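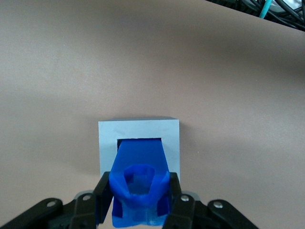 mugi_toast:
うちはコードをまとめるより先に天板を決めた方がいいと思う。順番が逆だと結局やり直しになる。

kisaragi22(スレ主):
2026-09-12
返信どうも。候補はJemdenの幅170cmと、Flesnessの昇降式です。床からの配線が多いので迷ってます。

nabeshiki:
昇降式はやめとけ。上げるたびにケーブルが引っ張られる。前の机でLANの爪を2回折った。

mugi_toast:
それは長さに余裕を持たせてないだけでは。天板の裏にトレーを付けて、タップごと上げれば床に行くのは電源1本で済む。

nabeshiki:
うちは有線LANとモニターアームもあるから1本にはならない。人による。

kisaragi22(スレ主):
トレーはKavanaghの1000円のやつで足りますか?タップは8口ですがACアダプターが大きいです。

potepote:
Kavanagh使ってる。奥行きが浅いのでアダプターは横向きにしないと入らない。面ファスナーで留めるのがおすすめ。結束バンドは機器を替えるとき切る羽目になる。

nabeshiki:
面ファスナーは同意。

mugi_toast:
あと天板の色は明るい方がほこりが目立たない。黒は毎日拭くことになる。

potepote:
明るい色はコーヒーの輪じみが目立つけどね。

kisaragi22(スレ主):
とりあえずJemdenにして、トレーは採寸してから買います。届いたらまた書きます。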